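检查日期:2020年11月30日
地点:Wundeton 工作间,叠衣工位
检查对象:双指夹爪机械臂,任务为整理衣物
表格版本:Usitz 家务任务检查表,第 2 版

填表说明:合格写“是”,不合格写“否”,看不清楚的写“待查”。每一项后面请写意见,不要只打勾。中文不是我的母语,如果有的句子不自然,请按意思理解,不明白的地方请直接问我。

## 一、开机以前

- [x] 急停按钮在伸手可以够到的位置。**是。**
 意见:按了 2 次,每次都停。复位以后手臂没有自己动。
- [x] 人和手臂的工作范围之间有地面标线。**是。**
 意见:标线靠门的一段已经磨淡,三月的检查里也写过这一条,到现在还没有重新贴。
- [x] 夹爪两指闭合时对齐。**是。**
- [ ] 夹持力的上限已经锁定,操作员不能随便改。**否。**
 意见:设置页面没有密码。Thaler 的手册要求锁定,我们没有照做。衣服不怕夹,手指怕夹。
- [x] 电缆没有被桌角压住。**是。**

## 二、桌面和衣物

- [x] 桌面上没有剪刀、针、别针一类的东西。**是。**
- [x] 衣服口袋已经由人掏空。**是。**
 意见:这一步现在只能由人做。机器不知道口袋里有没有硬币,也不会去摸。
- [ ] 衣物表面没有容易挂住手指的环、带、扣。**否。**
 意见:裤类的腰袢是最麻烦的地方。指尖细,腰袢也细,指尖如果穿进去再往上提,整件衣服会被拖走,缝线也可能拉断。建议裤子先由人放平,腰部朝远离手臂的一边。
- [ ] 桌面反光不影响相机。**待查。**
 意见:木桌的漆面比较亮,有一块地方反光很强。先试一块不反光的垫布,再决定要不要换灯。
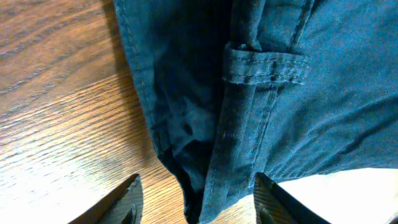
*检查项二:腰袢边缘有一点磨毛,布料垂在两指之间。*

## 三、抓取动作

- [ ] 夹住的是一层布,不是两层或者三层。**待查。**
 意见:这是我最想写清楚的一项。人用拇指和食指搓一下就知道是几层,机器只有相机和电机电流。布堆在一起的时候,边缘藏在褶子里面,相机看见的是一条暗线,这条暗线可能是衣边,也可能只是一个折痕。我自己看画面也要想一会儿。
- [x] 抓空的时候会停下来重试,不会一直往下压。**是。**
 意见:重试的次数有上限,到了上限就报警等人。这个设计我赞成。
- [ ] 提起的速度合适。**否。**
 意见:太快。速度设定是 800,Millar 的调试记录里也是这个数,但是那份记录用的是毛巾,不是裤子。裤子重,下摆会甩。
- [x] 放下衣物以后,手指完全张开再离开。**是。**

关于相机,我要多写几句。相机装在手腕上,好处是离布很近,缺点也是离布很近。手臂下降到最后一段,画面里差不多只剩下布和两个指尖,右下角有一块过曝的白色,看不出是什么,认不出袖子或者裤腿,几乎没有可靠的参照。

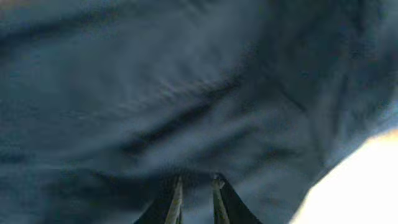
在这样的距离,软件必须靠前面几步记住的位置来判断,如果布在中间滑动了一点,记住的位置就不对了。深色的布更困难,褶子的阴影和布本身的颜色很接近。我建议在工位上方再装一个固定相机,两个画面一起用。费用我没有算,请采购的同事估计。

## 四、记录和日志

- [x] 每次抓取都有日志。**是。**
 意见:到检查时一共 1,773 条抓取记录,其中 127 条标为“人工介入”。介入的原因没有分类,只写“异常”。请以后至少分成四种:抓空、多层、挂住、人按停。没有分类,这个数字就没有办法用来判断安全。
- [ ] 报警的声音在隔壁房间也能听见。**否。**
 意见:关门以后听不见。如果操作员暂时离开,就等于没有报警。

## 五、总的意见:现在能不能用

有人问我,这台机器能不能晚上自己叠衣服,早上我们来收。我的回答是现在不能。白天有人在旁边,可以继续试,毛巾和方形的布可以多做。裤子、有带子的衣服、有拉链的衣服,请先不要单独交给它。

我不反对用机器做家务,我自己也很不喜欢叠衣服。但是衣服没有固定的形状,每一次放下去都不一样,车间里拧螺丝的经验在这里帮助不大。速度方面,人现在还是快很多,所以也没有必要为了赶时间去冒险。

## 六、需要改的地方

| 项目 | 要求 | 期限 |
|---|---|---|
| 夹持力上限 | 加密码锁定 | 下次开机以前 |
| 提起速度 | 裤类单独设置,要低于 800 | 下次开机以前 |
| 人工介入记录 | 按四种原因分类 | 下次检查以前 |
| 报警声音 | 加装外接喇叭 | 下次检查以前 |
| 地面标线 | 重新贴 | 下次检查以前 |
| 桌面反光 | 试用垫布,写下结果 | 下次检查以前 |

前两项没有完成,请不要开机。完成以后在本表背面写上日期,原表留在工位的文件夹里,复印件交给我。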